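Automation in the Returns Hall: Notes from My First Year as Shift Planner

January 16, 2022

It has been my responsibility, since August, to prepare the shift plans for the returns hall at Inskip, where household goods sent back by customers are checked, sorted and put away again. In the same period the company began to bring robot handling into that work. I have been asked several times by colleagues at other sites what the change has meant for the people on the floor, and this post is intended as a considered reply. The views in it are my own and should not be read as a statement by the company.

The returns hall employs 41 people across two shifts. Until last summer every item was lifted from its tote by hand, turned over, judged fit or unfit for resale and placed on the correct shelf. The work is light but repetitive, and the most frequent complaint recorded in our staff meetings concerned wrists and shoulders. The agreement reached with staff before the project started was that no post would be removed as a result of it, and that any person whose duties changed would be trained during paid hours. Both undertakings are in writing and a copy hangs beside the rota.

The handling programme itself is supplied by Treneo, and the early stages are carried out in simulation. Staff are invited to attend the review sessions, at which rendered views of the handling work are put on the large screen in the training room and discussed. 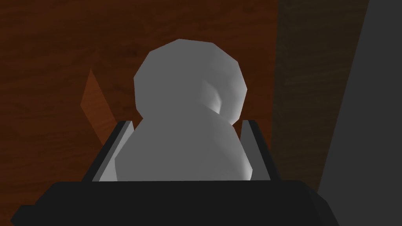
Small goods of uneven shape account for much of the disagreement at these sessions. A box with flat sides gives little cause for debate. An ornament or a toy does, and several of our most experienced sorters hold firm views on where such a thing ought to be held. With a piece that has a rounded upper part and a wider lower part, and a finger of the gripper to either side of the lower part, their attention went at once to the narrowing between the two. Ceramic figures often fail at that point, and a person who has handled them for years will support them low down without thinking about it. This knowledge had never been set down anywhere. It was passed from one sorter to the next at the bench, and I regard the writing down of it as the most useful result of the project to date.

The first set of handling notes was completed in the autumn. It covers glassware, ceramics, small electrical goods and a category which the floor has always called "awkward" and which now bears that name officially. The notes were prepared by the sorters themselves, with two hours set aside each week for the purpose. A number of them were reluctant at first. It was put to me quite plainly that they were being asked to hand over the part of the job that made them worth keeping. I did not consider that an unreasonable thing to say, and I asked that it be entered in the minutes. The management response was that the authors of the notes would be named on them and would be paid at the higher grade for the hours spent. That has been honoured, although the first payment was a month late.

There have been changes to the rota as well. Three posts on the early shift now combine sorting with review duty, and the persons holding them spend part of the day seated. This has been welcomed by some. Others find the screen work tiring in a different manner and have asked to rotate out of it, and a weekly rotation has accordingly been introduced. The quieter difficulty is one of company. Sorting benches are sociable places, and the review desks are placed singly along the north wall. I have requested that they be moved together and await a decision.

Domestic settings were added to the review sessions after the autumn, so that the handling of kitchen goods could be discussed with cabinets and worktops in view.

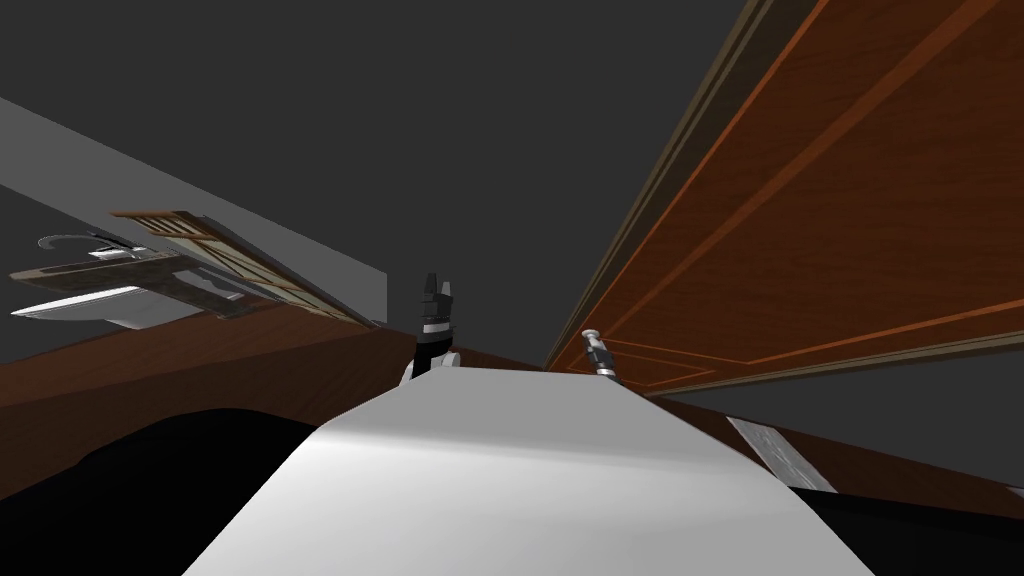

A comment from Halwood, left beneath my previous post on this subject, argued that training paid for by the employer is still training for the employer's purposes, and that staff should ask what certificate they will hold if they leave. The point is a fair one. At present they would hold none. I have since raised the matter with Drilitz, the firm which provides our external courses, and have been told that a recognised unit could be offered if a minimum number of learners were enrolled. The request has been placed on the agenda for the next staff meeting.

The revised rota will be posted beside the agreement once the position of the review desks has been settled. Colleagues at other sites who wish to see the handling notes may write to me through the contact page, and I shall send the section on ceramics first, as it is the only one that has been proofread.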